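How do you teach a robot to tidy up?

By Lorna Baxter

Hi! I'm Lorna, and I have a pretty odd job. I teach robots to put things away. My mum thinks this is very funny, as she spent years trying to teach me the same thing and didn't get far.

I want to tell you how we do it, as lots of kids write in and ask whether I talk to the robot, or tell it off when it gets things wrong. (No to both. Well, I do grumble at it a bit.)

Think about how you learned to tie your shoelaces. Somebody probably showed you, and then you had a go, and then they showed you again, and one loop kept falling out. After a while your fingers sort of knew what to do. You had lots of examples in your head, even if you can't remember any of them now.

A learning robot needs examples too, and it needs heaps of them! One example is one try at a job, from start to finish. The computer saves what the camera saw and how the arm moved, both at the same time. We call one of these a "demo", which is short for demonstration.

The job my team is working on at the moment is called Bedeck. Bedeck is all about packages on flat cards, and a box with little compartments to put them in. Pick up a card, find a spot, pop it in. You could do it while humming and thinking about lunch. For a robot it's hard! A card is thin, so if the fingers close in the wrong place they grab nothing but air. And the walls of the box are easy to bump.

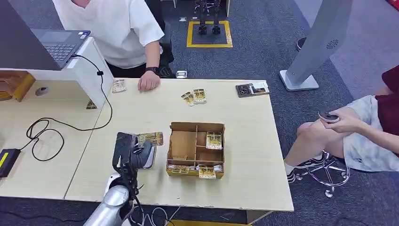 Ask a Robot Teacher

What are the robot's fingers like?
The ones on our silver arm are black and pointy looking, and they pinch. They can hang on to a yellow and brown card with the rest of it poking out the side. Try picking up a playing card with just your thumb and one finger, and then try standing it up in a small box. Now try it with oven mitts on. That's my favourite way to explain my job.

Do you do the same thing over and over?
Sort of, but with changes. If every card started in the same spot, the robot would only learn about that one spot. So we mix it up. Some cards start near the box and some start far away, some overlap, and sometimes the box already has a few in it. My workmate Honeylyn Maglaya is the best at making a good muddle.

How many demos do you need?
Our goal for Bedeck is 200. We got to 199 one afternoon and then had to stop for a fire drill, and I thought about that last one all the way down the stairs.

What if you make a mistake?
We look at it again and decide. If a card slips and we pick it back up, we might keep that demo, so the robot can see how to fix a slip. If the whole thing is a mess, out it goes. Ravindran Pisharody does the checking, and he is very strict with me.

Can I try being a robot teacher at home?
Yes! Ask a friend to shut their eyes, and guide their hand to put 3 cards in a shoebox. Do that up to 19 times, moving the box each time. Then let them have a go by themselves, eyes still shut, and see what they've picked up from you.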